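Iteta names Leopoldo Solís to lead its plasma group

Sunday, October 11, 2026

Hello from the lab! I'm Leopoldo Solís, and as of this week I run the plasma group at Iteta. The press office asked me to write this one myself, so blame them for the rambling.

I grew up in Alvarado, studied physics there and meant to go into optics. Then I spent a summer helping Dardo Henríquez chase sparks through argon, and that was the end of optics (sorry, Mum). My thesis took six years and covered 107 discharge runs, most of them at night, when the mains supply was quieter.

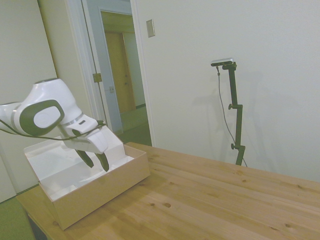
What we'll be working on

Our first project is called Trisus. We want to know how a cold plasma behaves when it touches a damp surface, and why the current sometimes jumps about for no reason I can see. Jarnetti is paying for two years of it, and we started setting up in August.
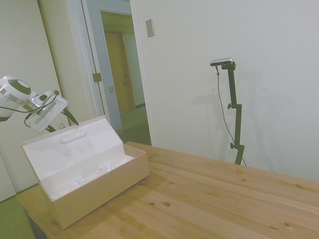
Robot arm and open cardboard box on a pine table.

I'm also looking for two PhD students! You don't need any plasma background, but you should enjoy fiddling with high voltage supplies. Write to the Iteta press office and they'll pass your note on to me.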